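로봇 조작 실습 6주차 강의 노트
시연 데이터 수집: 직접 교시와 원격 조작

1. 이번 주 범위

지난주까지는 관절 궤적을 코드로 지정해서 팔을 움직였다. 이번 주부터는 사람이 작업을 보여 주고 그 기록을 학습 데이터로 쓴다. 과제는 색 블록을 같은 색 접시로 옮기는 작업이다. 물체가 단순해서 쉬워 보이지만 접근, 파지, 들어 올리기, 이동, 내려놓기가 모두 들어 있어 첫 시연 과제로 적당하다.

수집 프로그램은 Nurka를 쓴다. 설치는 3주차 자료를 참고하고, 실습실 컴퓨터에는 이미 깔려 있으므로 다시 설치하지 않는다. 재생과 편집은 Grastik에서 한다. 두 프로그램의 계정은 같다.

2. 시연 방법 두 가지

2.1 직접 교시 (kinesthetic teaching)

사람이 팔을 손으로 잡고 움직인다. 제어기는 중력 보상 모드에 있고, 관절 각도만 기록된다. 힘을 느끼면서 움직일 수 있어 접촉이 있는 작업에 유리하다. 단점은 손과 몸이 카메라에 찍힌다는 것이다. 영상을 입력으로 쓰는 정책을 학습할 때는 사람 손이 있는 화면과 없는 화면의 차이가 그대로 문제가 된다. 그래서 직접 교시로 얻은 궤적은 한 번 더 재생하면서 영상을 따로 기록한다. 재생할 때 물체는 시연을 시작할 때와 같은 위치에 있어야 한다.

팔 2대를 한 사람이 동시에 잡고 움직이기는 어렵다. 양팔 과제에서는 이 방법을 쓰지 않는다.

2.2 원격 조작 (teleoperation)

조작자는 작업대에서 떨어져 앉아 리더 장치를 움직이고, 로봇 팔이 그 움직임을 따라간다. 영상에 조작자가 나오지 않고 양팔 과제도 한 사람이 할 수 있다. 대신 접촉력이 손에 전달되지 않아 처음에는 그리퍼로 작업대를 누르는 실수가 많다. 지연도 신경 써야 한다. Dumlao 리더 장치를 쓸 때는 제어 주기를 100 Hz로 맞춘다. 주기를 낮추면 내려놓는 구간에서 손이 먼저 가고 팔이 뒤늦게 따라오는 느낌이 커진다.

이번 주 실습은 전부 원격 조작으로 한다. 직접 교시는 과제 제출용 보고서에서 비교 항목으로만 다룬다.

3. 카메라와 시점

정책의 입력은 손목 카메라 영상, 고정 카메라 영상, 관절 상태다. 손목 카메라는 그리퍼와 물체의 상대 위치를 잘 보여 주지만 작업대 전체는 보지 못한다. 접시가 화면 위쪽에서 잘리는 일이 흔하고, 빠르게 움직이면 윤곽이 흐려진다. 고정 카메라는 배치 전체를 담지만 팔이 물체를 가릴 수 있다. 어느 쪽도 혼자서는 충분하지 않다.

조명과 화이트밸런스는 카메라마다 다르게 나온다. 같은 작업대가 손목 카메라에서는 회색, 고정 카메라에서는 갈색으로 나와도 고장이 아니다. 색으로 접시를 구분하는 전처리를 쓸 사람은 카메라별로 기준값을 따로 잡는다.

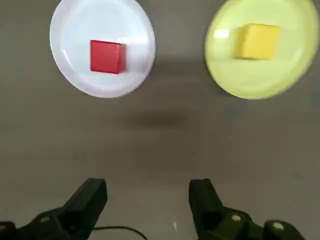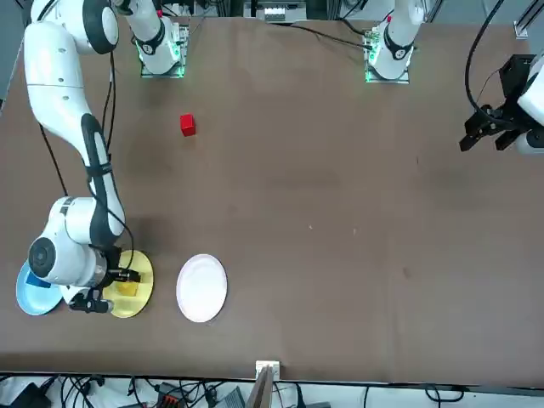
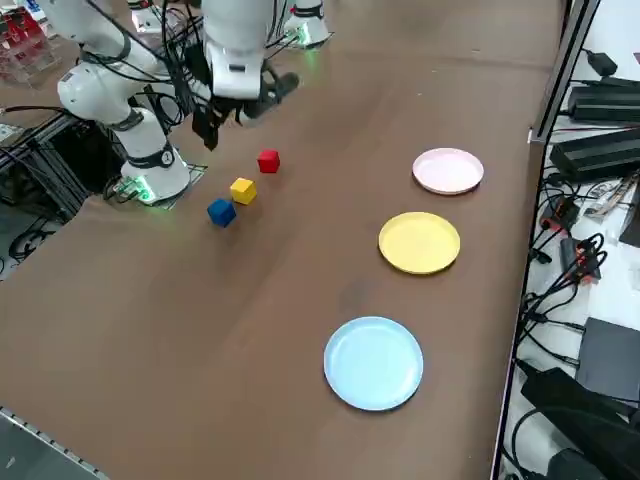
그림 6-1. 색 블록과 접시 과제. 첫 번째는 손목 카메라, 두 번째와 세 번째는 고정 카메라 영상.

그림 6-1의 세 번째 영상에서는 접시가 모두 비어 있고 블록 세 개가 따로 놓여 있다. 두 번째 영상에는 파란 접시와 노란 접시에 같은 색 블록이 있고 빨간 블록은 작업대 위에 있다. 첫 번째 영상의 빨간 블록은 흰 접시 위에 있는데, 두 번째 영상에서도 흰색에 가까운 접시 테두리에 옅은 분홍빛이 보인다. 접시 이름을 정할 때 화면에서 읽은 색을 그대로 쓰지 말고, 과제 파일에 적힌 이름(pink, yellow, blue)을 쓴다.

4. 수집 절차

가) 팔을 시작 자세로 보낸다. 시작 자세는 과제 파일에 저장되어 있다.
나) 블록과 접시를 배치한다. 배치는 에피소드마다 바꾼다. 접시의 줄 방향, 블록 순서, 둘 사이 간격을 골고루 섞는다.
다) Nurka에서 에피소드 이름과 언어 지시문을 입력한다. 지시문은 "각 블록을 같은 색 접시에 놓아라"로 통일한다.
라) 기록을 시작하고 1초쯤 기다린 뒤 움직인다.
마) 블록을 하나씩 옮긴다. 한 블록을 내려놓은 뒤 그리퍼를 충분히 벌리고 수직으로 빼낸다. 옆으로 빼면 블록이 끌려 나온다.
바) 마지막 블록을 놓고 시작 자세로 돌아온 다음 기록을 멈춘다.
사) 성공, 실패, 폐기 중 하나로 표시한다.

실패는 지우지 않는다. 블록을 떨어뜨렸다가 다시 집어 제자리에 놓았다면 성공으로 표시하고 메모란에 "재파지"라고 쓴다. 폐기는 통신이 끊기거나 카메라 영상이 빠진 경우에만 쓴다.

5. 좋은 시연의 기준

속도는 일정하게 유지한다. 조작자가 망설이면서 멈춘 구간이 길면 정책도 같은 자리에서 멈추는 경향이 있다. 작년 수강생 데이터는 614개 에피소드였고, 그중 151개를 다시 찍었다. 대부분 파지 직전의 긴 정지가 원인이었다.

한 조 안에서는 전략을 맞춘다. 한 사람은 오른팔로만 옮기고 다른 사람은 양팔을 번갈아 쓰면, 같은 배치에서 서로 다른 행동이 기록된다. 어느 팔로 어느 블록을 집을지 먼저 합의하고 보고서에 적는다. 두 팔의 작업 영역이 겹치는 가운데 부분에서는 한쪽 팔이 빠져나간 뒤에 다른 팔이 들어간다.

파지 방향도 가능하면 맞춘다. 블록이 작업대에 비스듬히 놓였을 때는 손목을 돌려 손가락을 블록 면과 나란하게 한 다음 내려간다.

6. 안전

비상 정지 버튼은 조작자가 아닌 조원이 맡는다. 배치를 바꾸는 동안에는 원격 조작을 끊고 화면에서 연결 해제 표시를 확인한다. 작업대 옆의 케이블은 건드리지 않는다. 전원 어댑터를 뽑아야 할 일이 생기면 조교를 부른다.

7. 제출물

조별로 에피소드 묶음 하나와 보고서 한 부를 낸다. 보고서에는 다음을 쓴다.
- 배치를 어떻게 바꾸었는지
- 성공과 실패의 수, 실패가 일어난 단계
- 직접 교시로 같은 과제를 수집한다면 영상 기록을 어떻게 할 것인지
- 손목 카메라에서 목표 접시가 보이지 않는 구간의 예 하나

데이터는 Retitz 서버의 6주차 폴더에 올린다. 파일 이름에는 조 번호만 넣고 학생 이름은 넣지 않는다.

리더 장치와 수집 프로그램 문의는 Shaohua Jin 조교, 보고서와 채점 문의는 Raed Haddadin 조교에게 한다. 다음 주에는 이번에 모은 데이터로 행동 복제 정책을 학습하므로, Grastik에서 모든 에피소드가 끝까지 재생되는지 제출 전에 확인해 둘 것.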